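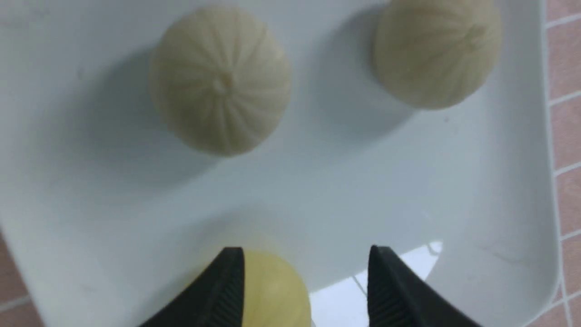

Steamed buns, two off-white and one pale yellow, on a white tray.

Life Notices in a Small-Town Newspaper
Student Project Report, Department of Community Studies, Brandes College
Submitted 20/06/2020

Purpose of the project

The project examined how families in Grotevville have used the newspaper death notice to tell the story of a life. The Nokisis Courier, the weekly paper that serves the town and the farms to the north of it, has printed such notices for as long as it has been published. The department asked students to study the form of the notices, the choices families make when writing them, and the ways in which those choices have changed.

The report does not identify any deceased person or surviving relative. Quotations have been shortened where a full sentence would have made a family easy to recognize.

Sources and method

The project team read 200 notices held in the bound volumes at the Grotevville Public Library. Notices that gave only the time and place of a service were left out. Each remaining notice was entered on a form that recorded its length, the order in which events were told, the schools, employers and clubs mentioned, and the wording used for the death itself. The form was revised in September, after the first entries showed that military service and church membership needed separate lines. Entries made on the earlier form were checked again against the volumes.

The team also held 14 interviews with residents who had written a notice for a relative. Interviews took place at the library or by telephone, according to the wish of the person interviewed. Written consent was obtained in every case. Interview notes are kept by the department and are not attached to this report.

Findings: form and order

Older notices are brief and follow a fixed order. The name is given first, then the date of death, the place of birth, the parents, the marriage, the children, and the service. Work is mentioned in a phrase. Women who ran a household and also kept the books for a farm are commonly described by the household alone, and several people interviewed raised this point without being asked.

Later notices keep the same opening but allow more room in the middle. Sports teams, quilting groups, fishing trips and favorite card games appear there. Humor appears as well, although families reported some worry over whether it would be well received. One woman said that she had removed a line on her father's driving and then put it back the night before the deadline.

References to Naltimura, the mill settlement that many families left when the mill closed, appear throughout the volumes. In the older notices it is simply a birthplace. In the later ones it is often given a sentence or more, with mention of the schoolhouse, the company store or the river crossing. Relatives who had never lived there were as likely to include such details as those who had.

Findings: who writes and under what conditions

Most of the people interviewed had written the notice at a kitchen table with other relatives present. A daughter or daughter-in-law usually held the pen. Disagreements were mostly over which names to list among the survivors, and in what order. Former spouses and stepchildren presented the most difficulty. Two families had asked the funeral home to settle the matter, and in both cases the funeral home declined.

Cost was a concern. The Courier charges by the line, and those interviewed described cutting hobbies first and distant relatives last. Some families placed a short notice in the paper and read the longer text aloud at the service. Those longer texts are not preserved in any public collection the team was able to locate.

Limits of the study

The volumes show only what was printed. Residents without nearby family are poorly represented, as are those whose relatives preferred another language. Dates of birth in the notices were compared with cemetery records where possible, and two did not agree. The team recorded the difference and made no correction.

Recommendations

The team recommends that the library invite families to deposit the full text of any tribute read at a service, with the family deciding when it may be opened to readers. It further recommends that the index of notices prepared for this project be placed at the reference desk, and that a later class continue the reading with the volumes now stored at the Courier office in Nokisis.

A copy of the blank recording form is available from the department on request.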